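Budget for second bin picking cell, what did we forget?

marchetti_o
8 March 2024
Hello all. I am preparing the budget for a second picking cell at our site in Buenaventura and I would like your opinion before I send it.

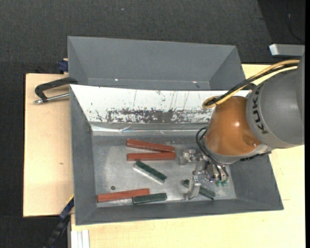
The arm itself is not my problem, we want to stay with KUKA so that our people can use the same programs. My question is the rest. For bins, clamps, hoses, fittings and spare fingers I have put 3,000 dollars. My boss thinks it is too much. The new cell must run in July.

tomsk_dave
Too low, if anything. Spare fingers alone ate 922 of ours last year. Do you have a line for cables? Ours rubbed through at the wrist.

marchetti_o
No, I did not have it. I will add it, thank you. The fingers we buy from Laten, 258 per pair.

hexkey
258 is steep. Skunden makes them to your drawing for less. You wait 28 days but for a planned build who cares.

tomsk_dave
I would not go to Skunden for fingers. Two of our pairs came back out of tolerance and we lost the savings in shop time. Brackets from them are fine.

hexkey
Never had that. Did you send them a proper drawing or a sketch?

tomsk_dave
A proper drawing, with tolerances.

lowpass
Different point. I would spend on new bins before anything else. When the coating is chipped and the bottom is shiny, our camera sees reflections and the software loses parts. Matte plastic bins from Vistetari fixed most of it for us.

marchetti_o
This is interesting for me. I planned to use old bins again to save money. Do you remember if they sell small quantities?

lowpass
We bought six, no complaint from them. Ask for the flat bottom type, the ribbed one is bad for small blocks.

marchetti_o
Thank you, I will write to them and put the cable set and the bins as separate lines.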